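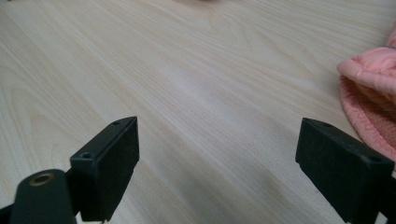 Pale wood grain, good for resting your eyes on

Home Ask Topics Habits & Mood Members Log in

Does keeping a gratitude list stop working after a while?

I started one in June after reading a book my sister left at my place. Every night, 4 things I was glad about, no repeats allowed. For the first few weeks I loved it! I'd catch myself at the bus stop thinking "ooh, that's going on the list" and my whole mood was better for it. I'm now at 456 entries and it feels like filing taxes. Last night I wrote "socks" and went to bed annoyed. I'm not depressed or anything, work is fine, I sleep okay. I just miss how it felt at the start. Do I push through, change it up, or quit? I feel kind of guilty about quitting, like I'd be telling the universe I'm ungrateful (silly, I know).
Azlan Sumampouw

Oh, I know this feeling so well! I hit the same wall at around 400 and I was so grumpy about it. What helped me was dropping the daily part. I only write on Friday now, after dinner, and I pick one thing and write a whole paragraph on it: who was there, what they said, why it got to me. Some weeks it's a page. One week it was all about my neighbor bringing back a casserole dish with lemons in it. I think the no repeats rule is what's hurting you, by the way. If your coffee makes you happy every single morning, why shouldn't it go on the list every time? You start hunting for new stuff and then you're scoring yourself.

Also, tell people! I've mailed a few of mine as little notes and that gave me a bigger lift than the notebook ever did. My old boss at Humphreys called me up after she got hers and we talked for an hour.

As for the guilt, you can take a month off and still be a thankful person. The notebook will be in the drawer.
Amerley Antwi

just quit lol. i did 100 days of one of these and felt the same before and after. went back to walking the dog longer and that does more for me. everybody is different tho
Branmont

Thanks both. Going to try the once a week thing and allow coffee.
Azlan Sumampouw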